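Notes for session 3, 22/10/2025
Robot faults lab. Bring the Pylypenko worksheet, you'll be writing on it.

Last time we did faults you can hear (the belt, the limit switch, that awful gearbox). Today's fault makes no noise at all, and I think it's the nastiest one in the course. The gripper closes, the controller says "part held", the arm goes up, and there's nothing in the fingers. The arm then carries its armful of air over to the drop spot, opens up very politely, and goes back for the next one.

I call it a false grasp. You'll see other names in the reading, and they mean the same thing.

## How I met it

Years ago I was at a small firm called Olwood, helping to set up a two-finger gripper on a packing cell. We had a simulated version of the cell that ran beautifully. We ran 1000 picks overnight and came in to a perfect score, and I went and bought pastries for everybody. Then Unai Bravo, who had the desk next to mine, opened the log and asked why the finger gap at the end of so many picks was smaller than the part. I didn't have an answer. I ate a pastry.

The score was being worked out from the gripper command. Close command sent, close command finished, count one success. Whether a part was in there didn't enter into it. So our perfect score meant the fingers had closed 1000 times, and fingers are very good at closing!

We went back and scored the run from the part's position after the lift. Out of the first 30 picks, 3 had left the part on the table. I'd love to say I was calm about it.

## What the controller knows

Write this down, it comes back on the worksheet. A basic two-finger gripper gives you:

- the position you asked for
- the position it reached
- motor current (or some force number worked out from it)
- a "done" flag

The done flag is the troublemaker. On a lot of setups it goes true when the fingers stop moving, and fingers stop moving for all sorts of reasons. They've met the part. They've met each other. One of them has bumped the side of a fixture. They've timed out. Same flag every time.

If you take one habit from this session, make it comparing *reached* with *asked for*. You ask for fully closed. If the fingers get all the way there, you've got nothing, or something very thin. If they stop short at the width of your part, good sign. If they stop short somewhere else, go and look before you lift.

## The safety side

People hear "empty gripper" and think it's only a wasted cycle. Sometimes that's all it is. But think about what's going on around it.

A part that's half gripped can leave the fingers when the arm speeds up. A part left behind is still sitting there when the arm comes down for the next one, and now you've got metal arriving where there's already metal. And the one that bothers me most is the person. Somebody sees a part where it shouldn't be, thinks "I'll just grab that", and reaches in while the robot is between moves. A robot that's standing still may be waiting on a timer. It looks exactly the same as a robot that's off.

Our lab rule, and I will be boring about this all term: stop the cell, confirm it's stopped, open the gate, then reach. Vaughan Te Moana runs the lab on Wednesdays and will send you out if you skip a step. He sent me out in April. He was right.

## Working through a false grasp

We'll do this in simulation first, on the Birkoseck model, then on the bench arm in the second hour. Work in pairs.

1. Pause at the moment the done flag goes true. Don't let the lift start. In the sim that's the breakpoint button, on the bench it's the hold key on the pendant.

2. Write down asked position, reached position and current, before you look at any picture. I want your guess on paper first. Held, empty, or can't tell? "Can't tell" is a perfectly fine answer and quite often the best one.

3. Now bring up the close camera view and look at the space between the two fingertips. You're asking whether the gap is open, and if it is, what you can see through it. Watch out for anything dark sitting behind a finger, because from one angle it's very easy to read "behind" as "between". Shadows will fool you too. I've had students swear there was a part in the grip when it was shading on the surface underneath. Mark your guess again next to the first one, and if it changed, jot down what changed it. 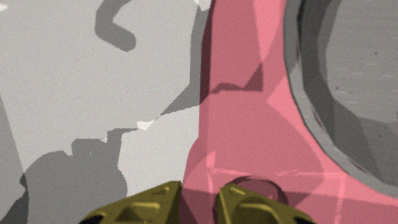
4. Release the hold and let the lift run at slow speed. In the sim, read the part's height before and after. On the bench, stay outside the gate and watch the part, not the arm (everybody watches the arm).

5. Compare both guesses with what happened. Fill in the row on the worksheet, wrong guesses included. I don't grade the guesses, I grade the row being complete.

6. Swap roles and do it again with the part shifted sideways. Try to find a shift where the numbers say held and the lift says otherwise.

## Fixing it

Group discussion if there's time, otherwise read this at home.

The cheap fix is a width check after closing, with a band on both sides of the real part width. Next up is a short test lift: raise a little, stop, check width again, carry on only if it hasn't changed. It costs you cycle time and somebody will complain. At Olwood we put in 2 checks, one before the test lift and one after, and I'd do the same again.

Please don't fix it by squeezing harder. A gripper that misses the part will now miss it with more force, and you'll mark up the fingertips when they meet.

Whatever you add, decide what the robot does when the check fails. A retry is fine once. After that it should stop and call a person, and the message on the screen should say "part not held" in plain words. The old Sirnovum panel in the corner shows a fault number and a beep, and you'll find out on your own bench session how much that helps.

## For next week

Finish the worksheet, all rows. Add a paragraph on how you'd score a pick without using the done flag anywhere. Half a page is plenty. If the sim crashes when you set the breakpoint, save the log and send it to me, I'm collecting those.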